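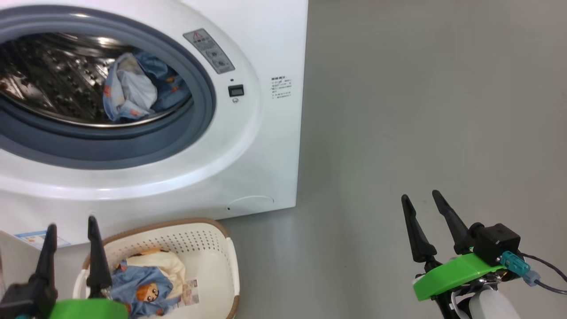 Washing wool blankets at home - who does it?

McKinnonfan872
I've caught the blanket bug! Picked up two old wool ones at the Drender market in January and they are gorgeous, thick as anything, but they smell like a shed. The label on one has gone completely. Would you risk the machine or is it the bath for me?

tweedledee30
Machine, every time. Wool cycle, 30 degrees, a small squirt of wool wash and the lowest spin you've got. I've done dozens this way and they come up lovely - so soft!

Mothwing
Have to disagree, sorry. I put a cream one through on wool at 30 and it came out fit for a cat basket. Old blankets are often a bit felted already and any tumbling finishes them off. Cold bath, press it down with your hands, no wringing.

tweedledee30
Was that a full drum though? One blanket at a time is the rule in our house.

Mothwing
One blanket, half empty drum. Our old Griltus had a wool cycle that was far too rough.

hillside_knits
Try airing first! Two dry, breezy days on the line shifted the smell from mine and I never washed it at all. If you must use the bath, get help lifting it out, a double weighs a ton when it's soaked.

McKinnonfan872
Brilliant, thank you all. Airing first, then the bath for the one with no label. The other says machine washable so I might be brave. Does anyone use vinegar in the rinse?

Mothwing
Yes, half a cup. The smell goes as it dries.

tweedledee30
Never bothered, but do post photos when they're done!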